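투н데벡스, 학생 로봇 손 경진대회 '베사시에 챌린지' 참가팀 모집
2024년 9월 21일

로봇 부품 기업 툰데벡스(Tundevex)는 고등학생과 대학생을 대상으로 하는 로봇 손 조작 경진대회 '베사시에(Besasier) 챌린지'의 참가팀을 모집한다고 밝혔다. 본선은 내년 1월 메러디스(Meredith) 교육관에서 열린다.

올해 예비 교육 과정에는 학생 78명이 등록했다. 학생들은 팀을 이루어 네 손가락이 달린 로봇 손을 로봇 팔에 연결하고, 작업대 위의 물체를 집어 옮기는 프로그램을 작성한다. 교육은 시뮬레이션 실습으로 시작해 실제 장비 실습으로 이어진다. 손목 쪽에 단 소형 카메라의 영상도 학습 자료로 쓰인다.

대회 과제는 세 가지다. 첫째는 모양이 다른 물체를 정해진 칸에 옮기는 분류 과제이고, 둘째는 뚜껑을 열고 닫는 과제다. 셋째 과제는 대회 당일 공개한다. 예선은 팀이 제출한 기술 보고서와 시연 영상으로 심사하며, 총점은 700점이다. 물체를 떨어뜨리거나 작업대에 손가락을 강하게 부딪치면 감점된다.

제어 소프트웨어는 시뷰딕스(Civudix)가 제공한다. 참가팀은 기본 예제 코드를 수정해 쓰거나 직접 작성한 코드를 사용할 수 있다. 외부 공개 코드를 쓴 경우에는 보고서에 출처를 적어야 한다. 손가락 끝 패드는 팀별로 교체할 수 있으나 관절부 개조는 허용하지 않는다.

지난 대회 예선 최고점은 900점 만점에 771점이었고, 2위 팀은 719점을 받았다. 주최 측은 당시 보고서 배점이 지나치게 높다는 참가 학생들의 의견을 받아들여 올해 배점표를 다시 짰다. 보고서 분량도 줄였다.

참가 신청은 학교 동아리나 수업 단위로 할 수 있으며, 한 팀은 세 명에서 다섯 명까지다. 지도교사 또는 지도교수 한 명이 함께 등록해야 한다. 장비가 없는 팀은 메러디스 교육관의 실습실을 예약해 사용할 수 있다. 신청서와 세부 규정은 툰데벡스 홈페이지에서 내려받을 수 있다.

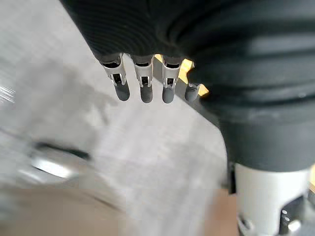
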